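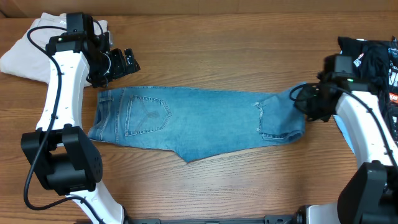 Pratside, October

Folding bench: frequently asked questions

These are the questions we get most often about the two-arm folding build in the shared workshop at Pratside. The page is kept by Renu Bhardwaj. If your question is missing, leave a note in the build book by the door.

What is the build for?

Folding clothes on a table. We began with tea towels, moved to T-shirts and are now on jeans. Jeans are harder than we expected. The cloth is stiff, the seams are thick, and a leg that has been folded lengthwise tends to open again along the inseam and leave a corner sticking out at the front.

Is it a kit?

Partly. The arms came as a kit from Killance and were put together here over 4 evenings by Satish Kandpal and Ankit Tiwari. The slotted rail they stand on was fitted in the workshop. The software is our own and is called Negi.

Why are both arms on the same rail?

An earlier version had each arm clamped to the table separately. Every time someone leaned on the table the distance between them changed and the folds went off. On one rail they stay put in relation to each other. Leave the rail bolts alone unless you have spoken to Satish.

Does it work by itself?

Some of the time. Most runs are still driven by a person and recorded, and Negi is trained on the recordings. We have 2,071 so far, all types of garment together. On T-shirts it can finish a fold alone more often than not. On jeans it usually needs help with the last turn at the hem.

How do I lay out a pair of jeans?

Fold them in half lengthwise and put them across the middle of the table, waistband to the left and hems to the right. Pull the long edges roughly level. They don't have to be perfect. Empty the pockets first and take off any belt.

Can I bring ripped or worn jeans?

Yes, but know that the fingers can catch in frayed patches. Vikas Jaiswal has lost a few threads off his that way. Bring nothing you would mind having damaged.

Where do the other clothes go?

At the back corners of the table, well clear of the middle. If a pile slides forward, stop the run before you move it.

What do the green lights mean?

There is one on each gripper. Green means it has power. It does not mean the arm is about to move, or that it isn't — keep your hands out unless the stop button is down.

A cable looks as if it will snag. What should I do?

The cables need slack for the wrist to turn, so a loop above the gripper is normal. If one gets under a joint, press stop and move it by hand. Don't tape it tight to the arm. We tried that and pulled out a connector.

How long does one fold take?

Jeans take 70 seconds on a good run. A person is much faster.

Who can use it?

Any member who has done the bench induction with Geeta Kaushik. No more than 3 people at the table at once. Book through the Kalier calendar, the same one used for the lathe.

Can I have the files?

The rail drawings and the fingertip files are on the workshop drive. Negi will be added once Ankit has tidied up the install notes.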